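Koster Counter Reset Kit
Club and competition edition

Product type: practice set for student robotics teams
Suitable for: school clubs, college modules, Flastham Challenge entrants
Supplied by: Piltside Education
Price: 1,260 per club set, delivery included

The Koster Counter Reset Kit supports student teams preparing for the household round of the Flastham Challenge. In this round a team's robot is required to return a small washroom counter to a set layout, using everyday articles of the kind found in any home or guest room. The kit provides the articles, the layout cards and the teaching material. Teams supply their own robot and their own counter.

Work begins with people. Before any programming is attempted, students carry out each task by hand and record it from head height, so that the team has a clear reference for where the hands go and in what order. The tray task is normally taken first.
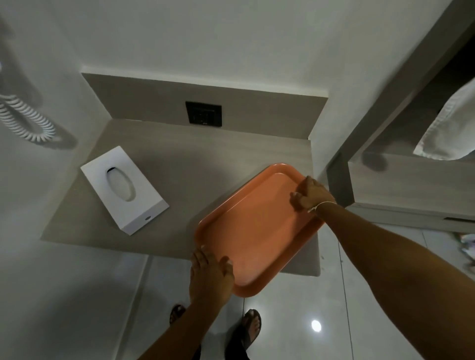
Each recording is then divided into steps and entered on the planning sheets. Teams are advised to keep the steps short and to use the same wording for the same movement throughout the season. Planning sheets may be copied freely within the purchasing school.

Contents of the club set
Serving trays with raised rim, 9
Layout cards, 40
Planning sheets, one pad
Corner markers, removable
Teacher's handbook, printed
Access to the Vodness marking software for one school year

Tissue boxes are not included. Any rectangular box with a top opening may be used, provided that the same model is kept for practice and for assessment. The box task is set at two levels. At the first level the box is moved with both hands, or both grippers, to a marked position. At the second level it is also turned to match the angle shown on the layout card.
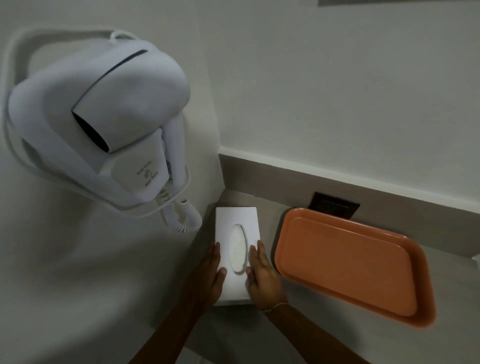
Vodness club leaders asked whether the two levels could be entered by separate groups from the same school, and remarked that their younger members had been ready for the first level well before the summer break. Separate entries are permitted. Each group must submit its own planning sheets and its own recordings.

Using the kit in a timetabled class
The handbook contains 10 sessions, each designed for a single lesson. Schools running the kit as a club activity may combine sessions as they see fit. Recordings should be made in ordinary rooms where possible, with fittings left in place, as the assessed round does not take place on a bare bench.
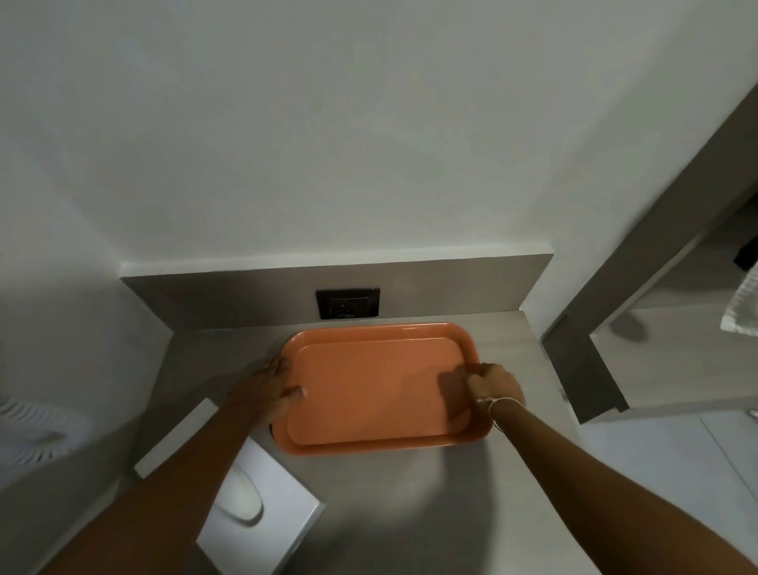 Tray task, two-handed grip at the side rims.

Ordering
Orders received before the end of August are sent out for the start of the autumn term. Replacement trays and layout cards may be ordered separately through Piltside Education. Telephone enquiries are taken on Wednesday afternoons during term.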